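Unit 6: Budgeting a Two-Arm Handling Cell
Handout for the equipment planning module. Bring the cost sheet from Unit 5.

6.1 Scope

Unit 5 dealt with the purchase price of a single fixed arm. This unit deals with a two-arm system that has hands, works on soft goods and cartons, and is run by a small shop. The purchase price is the easy line. Most of the budgets handed in last year were wrong on the lines below it: hands, sleeves and gloves, cables, floor space, operator hours and the stock of test goods.

The working case is the Palow linen line. Palow folds and boxes bed linen for short-stay rentals. The planning question is whether to buy one two-arm system now or keep the present folding table for another budget year.

6.2 Start from the task, then size the equipment

Write down the task in verbs before opening a catalog. For the linen line the verbs are pick up, spread, hold, fold, lay down, carry, box. Each verb sets a requirement on a different part of the system. Spreading sets the reach and the distance between the two hands. Holding sets grip force at the fingertips. Boxing sets clearance around the wrist.

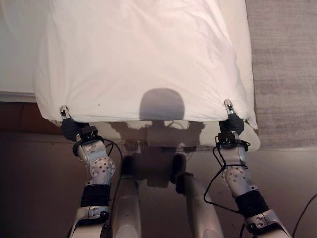

Figure 6.1. Spread and hold: white cloth gripped near the hem by both hands.

Points to carry over to the requirement sheet:

Hand spacing. Measure the widest item in its folded and unfolded state. If the arms cannot span the unfolded item, the folding sequence has to start from a half-folded state, and somebody has to be paid to produce that state.

Cable slack. External cables need enough length for full extension of the arm and a defined place to hang when the arm is retracted. Put a cable management line in the budget. It is cheap at the time of purchase and expensive as a retrofit.

Lighting. A lamp behind the machine throws the machine's shadow onto light-colored cloth. If the vision software is sensitive to this, budget for diffuse lighting from two sides.

6.3 One hand type or two

The same cell will often be asked to handle both cloth and cardboard. Suppliers quote these as separate applications. Galance offers a multi-finger hand for both; Uysal quotes a flat gripper for cloth and a suction tool for cartons, with a tool changer between them. Compare the two on total cost over the planning period. The tool changer adds a purchase line, a maintenance line and a few seconds to every change.

A multi-finger hand has more joints, hence more spare parts. Ask the supplier for the price of one finger, the price of a complete hand, and the delivery time for each. If single fingers are not sold, enter the complete hand as the spare. 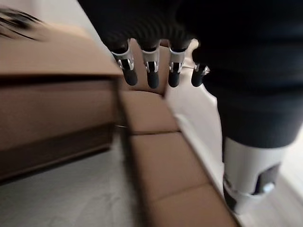
Cartons also take up floor. Students tend to draw the cell footprint as the machine plus its reach and forget the boxes waiting on either side of it. Draw the full boxes, the empty boxes and the walking path. In the Palow plan the carton area came out larger than the machine area, and the rent line was revised in July for this reason.

6.4 Wear items

Sleeves, gloves and fingertip covers are consumables. Treat them as you would treat blades on a cutter. For the exercise, assume one glove set per 1000 cycles and a price of 40 dollars per set. These are classroom values – use the supplier's own figures in a real plan.
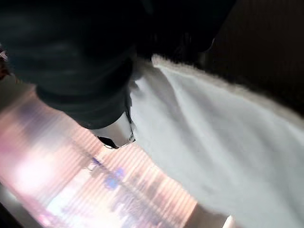

Test goods are the other line that goes missing. A cell for soft goods has to be tuned on the goods themselves, including old, frayed and badly cut pieces, and these cannot always go back into stock. Enter 100 pieces at replacement cost and do not assume any resale.

Operator hours during tuning belong in the same block. Nadatov, the integrator in this case, bills its own hours only. The shop's operator who resets the goods between trials is paid by the shop.

6.5 Exercise

Palow plans 1352 cycles per week.

a) Find the weekly glove cost using the values in 6.4. State whether you round sets up by the week or by the year, and show the difference.
b) List the lines that change if the cell handles cloth only.
c) Redraw the footprint for the two supplier offers, with cartons included.
d) Write a half-page note to the owner recommending purchase or delay. Name the two lines you are least sure of and say how you would get better figures for them.

Hand in the cost sheet and the note together. Sheets without units will be returned.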